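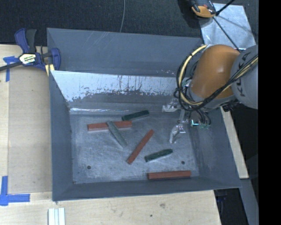 A grey metal bin with blocks and a robot arm.

Basketball in Cillisberg: an interview with Ertuğrul Çetinkaya

June 2019

Ertuğrul Çetinkaya has been head coach of the Cillisberg senior team for two seasons. He joined from Perance, where he had charge of the under-18 squad, and before that he played as a shooting guard for Mirnov until a knee injury ended his career. The club spoke to him at the close of the league programme, in which Cillisberg finished fourth and reached the play-offs.

Mr Çetinkaya described the season as a sound one with a poor beginning. The team lost four of its opening matches, and he accepts responsibility for that. "I asked the players to learn too much in pre-season," he said. "We had a new defence, a new way of bringing the ball up the court and several new faces. By November we had gone back to a simpler plan, and the results improved."

The turning point, in his view, was the away win at Buzatu. Cillisberg trailed at half-time and had lost its starting centre to fouls early in the third quarter. The coach chose to play with a smaller line-up and to press the full length of the court. "We had practised it, but I would not have used it from choice," he said. "The younger guards ran very hard that evening. After it they believed they belonged at this level, and I believed it as well."

Attendance has risen over the same period. The average home crowd was 800, and almost 2,000 people watched the play-off match against Mirnov, for which extra seating was put up behind both baskets. Cillisberg lost that match by 2 points. Asked whether he had watched the recording, Mr Çetinkaya said that he had done so the following morning and again with the players. "Our last attack was a good one. We had an open shot from the corner, taken by the right person. I would call the same play again. What cost us the match was rebounding in the second quarter, when we gave away the ball under our own basket time after time."

Returning to face his former club was, he said, less difficult than people supposed. Several of the Mirnov staff remain friends, and he still speaks to the physiotherapist who treated his knee.

On the question of recruitment he was careful. The club has confirmed that it will look for a forward before pre-season training, and Mr Çetinkaya would say only that he wants a player who is willing to defend. He expects most of the present squad to stay. Two members of the junior section will train with the seniors over the summer and may be offered places at the end of it.

He also spoke about practice hours. The senior team at present shares the main hall with the junior and women's sections, and late sessions have been hard on players who have work or school the next day. A revised timetable has been agreed with the hall's management. "Sleep matters more than one more shooting drill," he said.

Mr Çetinkaya's contract runs for a further season. He has told the club that he would like to discuss an extension once the squad is settled. Pre-season fixtures, including a home match against Perance, will be announced on the club's website.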